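Ticket: WLAN bricht abends ab, Drucker danach nicht mehr erreichbar
Produkt: Mamar Heimrouter, Repeater Mitavholm
Status: in Bearbeitung
Kategorie: Heimnetz / Verbindungsabbrüche

Guten Abend zusammen,

erst einmal vielen Dank für die schnelle Rückmeldung auf meine erste Anfrage, damit hatte ich so spät gar nicht mehr gerechnet! Ich versuche jetzt, alles möglichst ordentlich aufzuschreiben, auch wenn es wohl wieder länger wird, als es müsste.

Seit Mai verliert bei uns im hinteren Teil der Wohnung jedes Gerät abends das WLAN. Das fängt meist gegen 19 Uhr an und dauert ein paar Minuten, dann kommt alles von allein zurück – nur der Drucker nicht, den muss ich jedes Mal aus- und wieder einschalten. Vorne im Flur, wo der Router steht, merkt man von alledem nichts. Der Vertrag läuft über Brolloslow mit 300 Mbit/s, und am Kabel kommt das auch brav an, da kann ich wirklich nicht meckern.

Was ich bisher gemacht habe:

Router neu gestartet, Repeater neu gestartet, beides auch einmal eine Weile ganz vom Strom genommen. Keine Änderung.

Firmware am Router aktualisiert. Beim Repeater behauptet die Oberfläche, er sei aktuell, zeigt aber gar keine Versionsnummer an. Ist das normal?

2,4 und 5 GHz getrennt benannt, wie in Ihrer Anleitung beschrieben. Seitdem sehe ich wenigstens, dass nur das 5-GHz-Netz wegfällt. Mein altes Notebook hängt am anderen und läuft durch.

Kanal von Automatik auf fest gestellt. Da war einen Abend Ruhe und ich habe mich schon gefreut, am nächsten ging es wieder los.

Den Repeater aus dem Regal genommen und in die Steckdose neben der Tür gesteckt. Der Empfang ist dort etwas besser, die Abbrüche bleiben.

Im Ereignisprotokoll stehen für gestern Abend 14 Einträge „Uplink verloren“, alle vom Repeater, und dazwischen immer wieder „Kanalprüfung gestartet“. Mit dem zweiten kann ich leider nichts anfangen. Die IP-Adresse des Druckers habe ich inzwischen fest vergeben, das hat ihm aber auch nicht auf die Beine geholfen.

Im hinteren Zimmer liegt Holzboden, durchgehend. Zwischen Flur und Zimmer gibt es eine gemauerte Wand und eine normale Tür, die abends meistens offen steht. 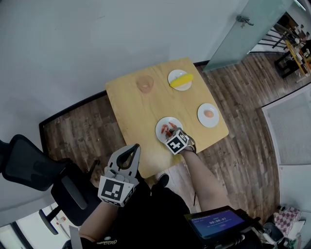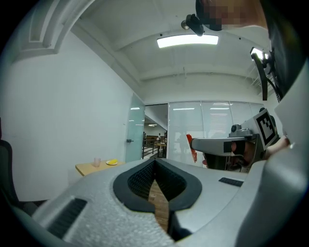 Beide Aufnahmen sind aus dem hinteren Zimmer.

Wenn Sie noch etwas brauchen, schreiben Sie bitte einfach, nach 20 Uhr bin ich eigentlich immer am Rechner. Und ganz herzlichen Dank schon einmal für die Geduld!

Antwort von Huỳnh:
Danke für die ausführliche Liste, die spart uns einiges an Rückfragen. Die „Kanalprüfung“ gehört zur Radarerkennung im 5-GHz-Band. Schlägt sie an, räumt der Router den Kanal und der Repeater muss sich neu anmelden. Stellen Sie bitte fest auf Kanal 36 und die Kanalbreite auf 80 MHz, dann speichern und den Repeater einmal neu koppeln. Den Drucker buchen Sie am besten nur ins 2,4-GHz-Netz ein. Die fehlende Versionsnummer am Mitavholm ist ein Anzeigefehler, den haben wir schon weitergegeben. Lassen Sie das Protokoll bitte zwei Abende mitlaufen und hängen Sie es hier an, das Ticket bleibt so lange offen.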